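Pleststead Returnable Packaging Prices

A table of deposit and refund amounts for drink containers sold in and near Pleststead, kept as one CSV file with a short notes file beside it.
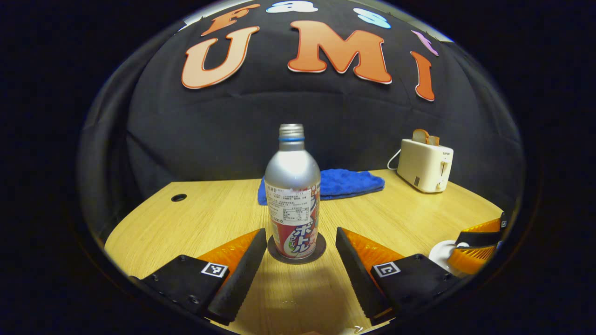 Which containers does the table cover?

Metal, glass and plastic drink containers that were on a shop shelf when the prices were collected. Cartons and pouches are left out, as are kegs and anything sold by the case only.

Contents

prices.csv has 1377 rows, one per product per shop. notes.txt lists spelling fixes and merged entries. The shops fall into 9 districts, and the district codes are explained at the top of notes.txt.

Columns

shop_id: short code, stable between releases
district: two letters
material: metal, glass, plastic
volume_ml: as printed on the container
shelf_price: in cents, deposit not included
deposit: in cents, 0 if none was charged
refund_point: same shop, other shop, machine, none

How it was collected

Prices were copied by hand from shelf tags in March. Two tags were read for each product where the shop had them. If they disagreed, the lower one was kept and the row was marked in notes.txt. Sale prices were ignored.

Known problems

Rows from the Putia district are thin. Many small shops there don't post deposits, and a blank tag was entered as 0.
Row 201 repeats row 200 with a different shop_id. Both are kept so that older scripts still line up.
Volumes given in fluid ounces were converted and rounded to the nearest whole milliliter.

Use

Free to copy and change. Please credit Arumugam and say which release you used. The older Uno release has different district codes and should not be joined to this one without the lookup table in notes.txt.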